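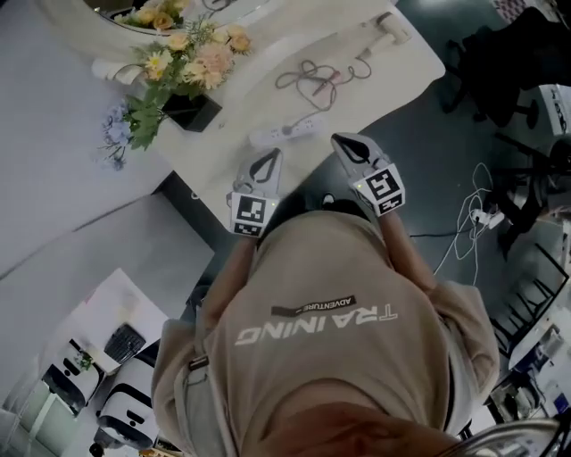 Wakana Sugiyama wrote back that she would happily test anything I draft, as long as I never again ask her to set a sleeve on a Sunday night with the instructions still half written. Fair enough! The instructions for this one are finished, they've been proofread, and I'm now looking for home sewists to make up my next pattern before it goes on sale in September.

The pattern is called the Zisia tee. It's a loose, dropped-shoulder T-shirt for knits, with a neckband that (I think, I hope) finally lies flat without you having to stretch it like crazy while you sew. I've been wearing my own versions all year to cook in, to garden in, to fall asleep on the couch in. The draft is on its fourth round and I can't see the mistakes anymore, so I need other people's bodies and other people's sewing machines.

Who I'm hoping to hear from

You've sewn with knits at least once or twice. You don't need a serger – a regular machine with a zigzag stitch and a ballpoint needle is plenty, and I'd love to have several people who work that way, because that's how I wrote the steps. If you're a slow sewer, great. Slow sewers read the instructions, and fast ones (me) skip to the diagrams and then get mad.

I'm especially short of testers at the two ends of the size range, and of anyone with a full bust, broad shoulders or a long torso. Men very welcome too. My last pattern, the Skasine skirt, was tested almost entirely by people of my own height and I heard about it afterward from the tall ones, who were right.

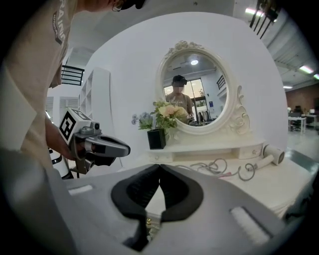

So please send real measurements when you write: full bust or chest, waist, hip, height, and the length of your arm from shoulder point to wrist. Take them over whatever you'd normally wear under a T-shirt, and don't round down. They stay with me and I delete them when the test is over.

What you'd be doing

You get the PDF pattern by email, print it at home or at a copy shop, and make one tee in a fabric with some stretch. Light to medium jersey is best. Rib knit is okay for the neckband but a bit much for the whole body. You'll need 2 yards for most sizes, a little more if you pick the longer sleeve. Then you fill in my form, which has 26 questions, and most of them are quick ones like "did the notches match?" and "where did you get annoyed?" Please do fill in the annoyed one. Last time it was the most useful thing I got back.

I'd also want fit pictures from the front, back and side, arms down and then arms reaching forward. Phone pictures in a hallway are fine. Crop out your face if you like, and tell me clearly whether I may show them on the website. A no is a perfectly good answer and won't change whether you get picked.
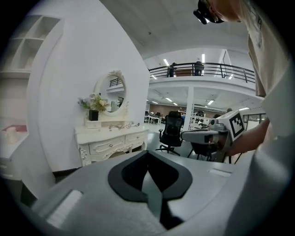 Ease is the part I go back and forth on the most. Some of you will want this closer to the body and you can size down, but please test the size the chart gives you first, even if it sounds big. What I'm after is a tee with room to drape when you lean over with an arm stretched out, the way the beige one on the right hangs in the photo just before this paragraph. If yours pulls across the upper back when you reach, or if the armhole drags the whole hem up with it, I need to know, and a picture of the pull lines is worth more to me than a nice note.

What you get

The final pattern in all sizes, one other pattern of your choice from my shop, and $32 toward your fabric. Tsuchiya, where I buy my own jersey, will cut and mail to testers if you mention the Zisia when you order, but buy wherever you like or use what's in the closet. I know the money doesn't cover your time. It's more than I could offer on the Skasine and I'm working on it.

You'd have three weeks from the day the PDF lands in your inbox. If life gets in the way just tell me, even on the last day, and there are no hard feelings. The only thing that stings is silence.

How to apply

Use the contact form and put "Zisia" in the subject line. Tell me your measurements, what machine you sew on, one knit thing you've made, and whether it went well (disasters count). There are over 900 people on the mailing list, so I won't be able to take everyone, but I answer every message, usually late in the evening with a cup of tea. If you're near Nideck, say so! Shota Minami is lending us the big cutting table at his studio for an afternoon, and local testers can come cut out there and save their knees the living room floor. Bring your own scissors and pattern weights. I only have soup cans.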